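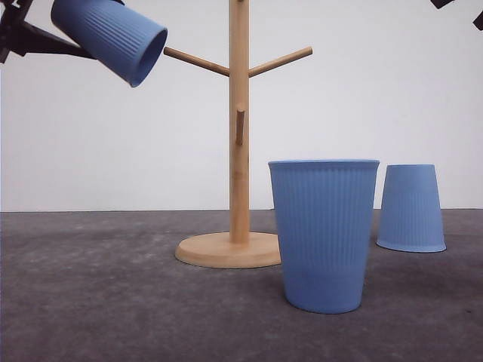 3.2 Participants and procedure

The study was carried out in the shared kitchens of two office buildings, which we call Sukby and Raptis in the rest of the paper. Sukby has open shelves and Raptis has closed cupboards. In total 86 employees agreed to take part, and 65 of them completed the diary until the last day. The persons who left the study early were mostly on parental leave or had moved to another floor, and their entries are not used in the analysis.

Each participant received a paper diary and was asked to write in it every time he or she drank something hot at work. The diary had 5 short questions for each entry: the time, the drink, the place where the cup was found, the place where it was left, and whether other people were present. We did not ask for the reason of the drink, as the pilot in January showed that people found this question strange and often left it empty.

Figure 3. Cups and a mug tree with a round wooden base.

The mug tree was placed on the worktop of each kitchen in the second half of the study. Before this, cups were kept only on the shelves or in the cupboards. We wanted to know if a visible storage place changes how often people return a cup after use, and also if it changes how long they stay in the kitchen. Earlier work on shared objects in offices has looked mainly at printers and meeting rooms, and small kitchen objects received less attention.

Interviews were held with a smaller group after the diaries were collected. They were conducted by Chrysoula Drakos in a quiet room near the kitchen and were recorded with permission. The interviews followed a short guide, but the participants were free to speak of other matters, and many of them did. Complaints on the dishwasher were so frequent that we gave them their own code.

3.3 Coding of the diaries

The entries were typed into a spreadsheet and coded by two of the authors separately. Where the codes were different, the entry was discussed until both agreed. "Left" was used for any cup that was put down outside the kitchen, also when the participant wrote that it was taken back later the same day. Entries with an unreadable time were kept for the questions on place, but they were removed from the analysis of duration.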